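Write the rules down before the arm learns to tidy

I have been on the robot practice group at Werkico for a good while now, long enough to have sat through more meetings about the word "safe" than I care to admit, and I would like to make a small, friendly plea for the word "household."

Most of our written rules come from factories, and they're good rules. They assume, though, that somebody knows what is going to be in front of the arm. A bedroom doesn't work like that. People leave a phone on the covers, a box of tissues, a souvenir from a trip they still like to talk about, and every one of those things wants a different grip and a different amount of care.

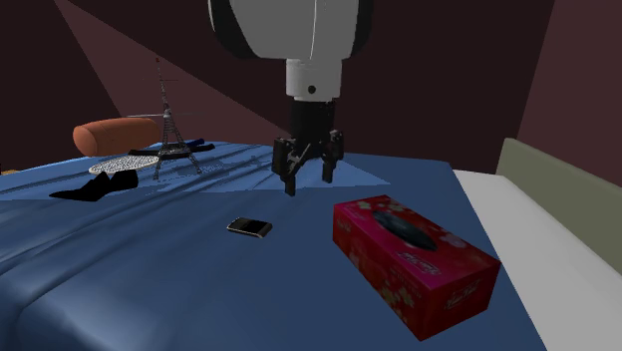 So when teams send us their simulation results, I always ask the same dull question first: what did you put on the bed? Zekport sent a lovely report in May, 54 pages long, with 595 trial runs in it, and I had to write back and ask for the object list (they were very gracious about it). A pass rate doesn't mean much to me until I know whether the arm was picking up foam blocks or somebody's telephone.

My colleague Heiðrún Grímsdóttir thinks I'm too soft on simulation, and we've had this argument over plenty of coffee. She'd like no credit given for it at all. I'd give it some, provided the clutter is honestly messy, the soft things are allowed to wrinkle, and the failures get reported right alongside the successes, dropped items included.

What I'd ask for is a short page at the front of every report. List the objects, say which ones the arm must never squeeze, and say what it does when it isn't sure. For my money it should stop, back up and wait for a person. Our draft has 33 clauses, and I would happily trade half of them for that one page, filled in with care by the people who ran the tests.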